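Cell notebook, Indwood bench
February 2020 (Tues.)

Arm stopped twice on the Ondero tabletop routine, both times with a position deviation on the wrist side. Error log shows the same code for each. Counter read 3166 cycles at the second stop. The Storthorpe sheet calls for a cable and cover check every 3000, so it was overdue anyway.

Powered down, locked out, went over the arm from the base up. Cover screws all seated, none needed more than a touch. The long cable had crept in its clamp and was pulling tight at full wrist rotation. Let out 140 mm of slack and re-clamped. Short cable to the wrist side left as is. Wiped the joint caps and checked the cover seams for grit. Bracket for the small device at the wrist was firm. 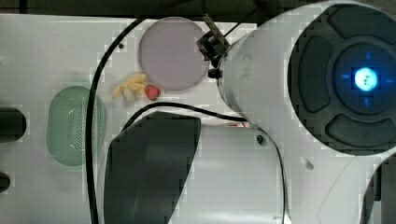
Arm over table, joint light blue. Long cable hangs in a wide arc, second cable passes over the dark gray cover.

Slack is fine for rotation but the loop now hangs low over the work area. With the plate near the rear edge and the green container farther out, the cable crosses above the container. Any top-down approach there needs checking at slow speed before going back to full.

Ran 6 slow cycles after restart, no deviation. Not enough to call it fixed. The clamp insert is the old Yammine type and looks worn on one side; last changed in September.

To do:
Order clamp insert, two if in stock.
Add a second tie point on the upper arm to lift the loop.
Reset the service counter once the insert is in.
Scuffs on the white housing are cosmetic, leave.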